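The case for microwave toast, if there is one

Anwara Kodikara has a theory, and I have heard it 4 times now. Yesterday's bread, she says, goes into the microwave, and something worth eating comes out. I own a toaster. I went to her kitchen on Sunday prepared to be rude.

My own tests at home had produced 5 slices of warm rubber. Microwaves heat the water in bread, and the steam makes a mess of any crust. Some newer models have a grill element or a convection setting, which is a different argument and, in my view, cheating. 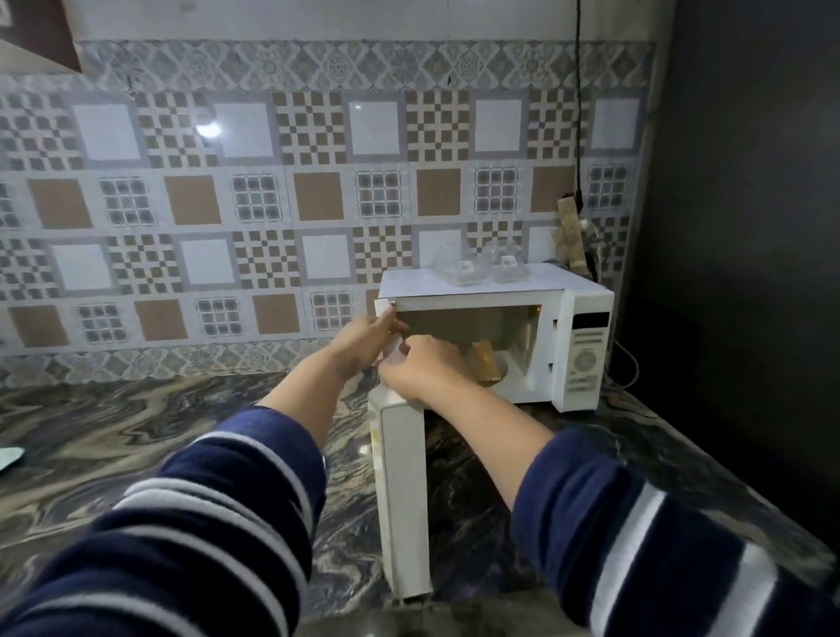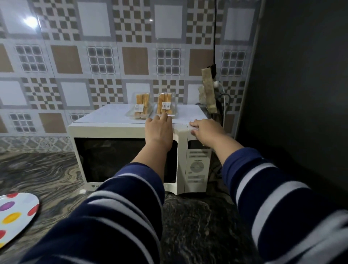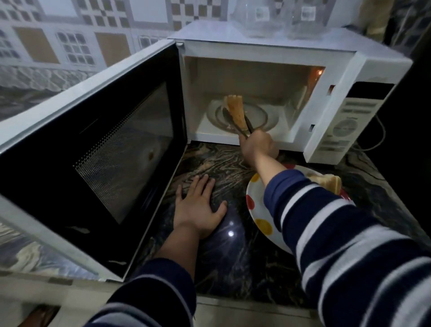 What bothers me is how loosely the word "toast" gets used. The recipe booklets blur reheating, drying and browning as though they were the same favour. Chaminda Hettiarachchi, who ran a bakery in Brirkolia for years, wants the slices cut thick and eaten within 3 minutes. After that, he says, you may as well chew the plate.

I'll grant the bench space argument. A small kitchen can't house every gadget, and the top of a microwave makes a decent shelf, provided the manual doesn't want the vents kept clear. Check yours before you start stacking the snacks up there.

As for flavour, I'd still put my money on the grill. Anwara has offered a rematch in July, with sourdough. I'm bringing the toaster.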